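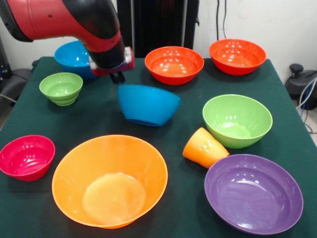

September, grasp planner, bench two

Spent most of the morning on the pose estimator, which has been calling every bowl upright whether it is or not. Wim warned me about this back when we moved to the Grenura meshes and I nodded and forgot, so sorry, Wim. The symmetry prior is far too strong. With the blue bowl tipped over it still wanted a rim grasp from above, and the planner was happy to hand it one. I've dropped the prior weight from 787 to 400 and added a separate hypothesis for anything lying on its side. The orange cup gets one too - its open end can point anywhere once it's down.

Lensa pointed out that the depth filter throws away pixels on the shiny inner walls where the ceiling lights reflect, so I'm now filling those holes from the fitted mesh before scoring. A bit of a cheat, but a kind one.

Layout for the upright case, with the blue bowl and the cup both standing:

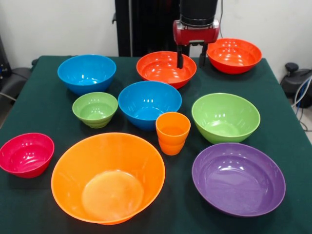 Still to do

Rerun the saved point clouds with the new weight, 30 at a time so the queue stays free for Liesbeth.

Ask Stijn whether the rim margin should depend on how close the next bowl is. The two red-orange ones at the back would be a nice test of that.

Merge the Manalo branch after lunch, tests permitting.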